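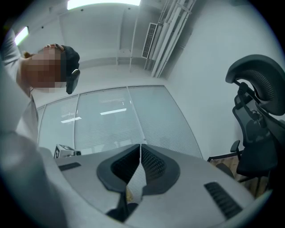

Virnel office chair in black mesh, with curved headrest, seen from a low position. Glass partition with horizontal blinds at the back.

Virnel ergonomic chair with headrest

The Virnel is our mesh chair for people who sit a long time at one desk. The mesh lets the air pass, so your back stays comfortable also in the warm months. The headrest is curved and you can set it higher or lower by hand, without any tool.

Colour: black
Seat width: 49 cm
Maximum seat height: 60 cm
Warranty: 6 years on the frame, 2 years on mesh and castors
Article number: 1049

The chair arrives in one box. Please put the armrests on before the backrest, it is much easier in this order. Most customers need nearly an hour for the first chair and less for the next ones. The key for the screws is taped under the seat.

On wooden floors please order the soft castors. They cost the same, but you must choose them at the time of order. The standard castors are made for carpet and can leave marks on wood.

A spare headrest is also available (Trelel part 62). It fits the Virnel and the older Prollden chair. It does not fit the Prollden stool.

You may try the chair in our showroom at Ong before buying. Kindly write to Yusri Lau first, so that one is kept ready for you. For larger orders, we deliver from March with our own van and take the packing away.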